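Home Opinion Facilities Archive Contact

The Case for the Desk Drawer

Ohemaa Boateng

Shared offices have in recent years moved toward the bare table. The Galstead guidelines, revised in April, recommend that small tools be kept in a central cupboard and signed out on request. This policy deserves reconsideration. A screwdriver is most often needed for two minutes, and a form for its release takes longer than the repair.

A desk with drawers and a hutch answers the need at modest cost. The shelves hold what is in daily use, the top leaves space for a plant or a small picture, and the drawer receives the tool.
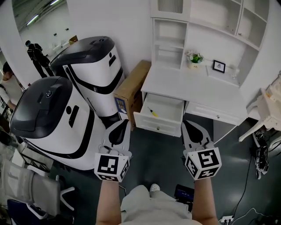 What the Guidelines Should Say

Each room should retain one desk with drawers, and one drawer should be assigned to hand tools. Cardboard boxes should not become permanent storage along the wall. Staff who open a drawer should close it.

Related
Chairs for Occasional Use
Mihret Derese on Labeling Shelves
The Wonstead Cupboard Review

Contact the Editor | Copyright Galstead | Back to top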